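Clearing the table: where the chore stands

January 25, 2025

I get asked once a month or so whether a machine can do the washing-up yet. My usual reply is to ask which part. Washing-up is a chain of small jobs, and the one in the middle, the water and the soap, was solved by the dishwasher long ago. The jobs at either end, clearing and putting away, are still done by hand in every house I know.

Clearing sounds easy until it is written out as steps. Find the dish. Decide whether what is in it is food, rubbish or something to keep. Take it out without dragging the dish along. Put it where it belongs. Then pick up the dish, which has a thin rim and a wide flat base and was never made for two fingers.

I have spent a good part of the winter on the third step, with one item in one dish. The arithmetic is dull. Over 2121 attempts I logged 395 failures. I count any result that would make a person at the table reach over and help. By that measure the gripper still fails on nearly one attempt in five, and a kitchen helper with that record would not be kept on.

The failures fall into a few groups. The largest is a poor approach height: the fingers come down too early and a tip meets the rim before it gets anywhere near the food. The next is a grasp on the stem alone, which looks fine at first and then slips as the arm lifts. The rest are mostly cases where the item is held but turned, so that it is put down in the wrong place.

Unnur Bach, who reads these posts before they go up, asked why I don't use a suction cup. On a flat carton I would. On a lumpy surface the seal leaks, and a cup that suits a pepper does not suit a slice of bread. Two fingers are a compromise, but they are the same compromise for most things on a table.

Speed is the other complaint. Waqas Virk timed himself clearing a place setting and took 7 seconds. I have not published my own figure for the same job and do not intend to until it improves.

For anyone repeating the dish test, I run it in this order:

1. Wipe the table and set the dish down slightly askew. A dish squared up to the table edge gives flattering results.

2. Put one item in the dish, off centre, and leave the other food at the back of the table where it is.

3. Bring the gripper in over the dish with the fingers open, and check both tips against the rim before going any lower.
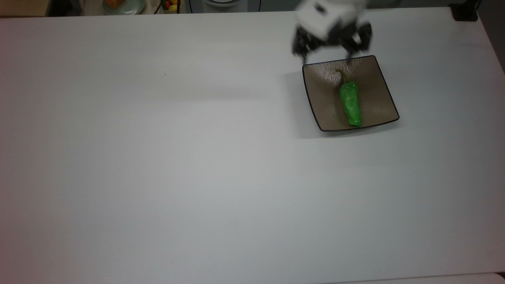 4. Close slowly on the body of the item, clear of the stem, and lift straight up.

5. Log the result before resetting anything. Pirmin Strebel suggested a fixed form for this and he was right, as my early notes are useless.

Next I want to try the same test with the lights turned down.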